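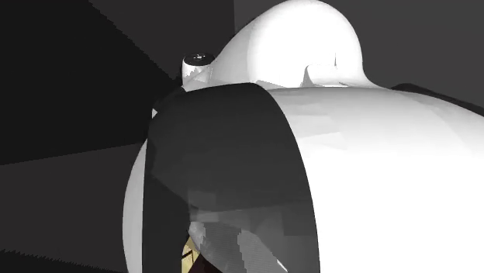 Bo-ram Baek wrote to us after last summer's Open Studios to say she'd only meant to pop into one and came home five hours later with a lino print and sore feet. We get a lot of messages like that, usually with questions attached, so these are the ones that come up most.

What is the Grarkholm Open Studios trail?
For one weekend in August, artists all over Grarkholm open their workrooms to anyone who fancies a look. There are 54 taking part this year, our biggest trail yet! Painters, potters, weavers, printmakers, a bookbinder up on Nadar Hill.

Do I need a ticket?
No, it's free. Just turn up. The only thing to book is the evening life drawing at Gretutura Hall, which starts at 7 and fills up fast.

Where do I get a map?
The library, the station café and most shops on Staltau Street have them from July. The back page has the bus times too.

Can I bring children?
Please do! Lots of studios have something to try, and the clay table in the Staltau Street yard is a joy (old clothes, though). Under-twelves need a grown-up with them.

Can I get round it all in a day?
Not a chance, sorry. Pick a corner of town and wander. Nadar Hill takes nearly 2 hours if you stop and chat, and the artists do love to chat.

Are dogs welcome?
In some studios. Look for the paw print on the map.

Can I buy work on the day?
Yes, straight from the artist. A few only take cash.

How do I join as an artist?
Applications open in January. You need to live or work in Grarkholm, and you can share a space with a friend. First-timers are very welcome.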